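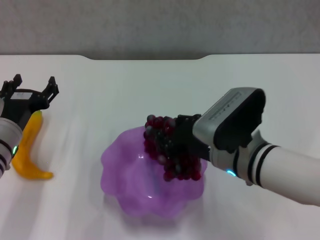 Reda Bouazza wrote in to say that vinegar had done nothing for the white crust around her kitchen faucet, and that she had left it on overnight, twice. Her water comes from a well outside Skorville and leaves scale on everything it touches. She asked whether a stronger acid was the next step.

It probably isn't. Vinegar dissolves lime scale well enough at household strength, but it has to stay in contact with the deposit. Poured over a vertical surface it runs off in seconds, and a cloth laid loosely on top dries out long before morning.

Wrapping the deposit

Cut a strip of paper towel wide enough to cover the crust with a little to spare. Soak it in white vinegar, wind it tightly around the base of the faucet and press out the air pockets. Cover with plastic wrap and hold it with a rubber band. Leave for 60 minutes, then unwrap and rub with an old toothbrush. Thick scale comes away in layers, so expect to repeat the wrap.

Check the finish first. Chrome in good condition tolerates an hour. Brass, nickel, gold-tone and any worn plating may not, and should get ten minutes at most on a spot that doesn't show. Keep vinegar off marble, limestone and travertine altogether – it etches them, and the dull mark does not wipe off.

Citric acid

Citric acid powder costs less per use and has less smell. Dissolve 4 teaspoons in a pint of warm water. The solution keeps for a few days in a closed jar. It suits kettles and showerheads, which can be filled or submerged. For a kettle, bring the solution to a boil, switch off, let stand for 20 minutes, empty, and boil twice with plain water before making tea.

Never mix either acid with bleach or with a cleaner that contains it. The mixture gives off chlorine gas.

Aerators

Weak flow after descaling usually means loose flakes have lodged in the aerator. Close the drain, unscrew the aerator by hand or with a wrench over a rag, and lay the parts out in the order they come off. Soak the screens, rinse from the back, and run the faucet for a moment before refitting.

Prevention

A dry faucet does not scale. Wipe the base after the last dishes of the evening. If the crust returns within a week on a faucet that is wiped daily, look for a slow leak at the handle or under the base. A worn O-ring is the usual cause, and replacing it is a separate job.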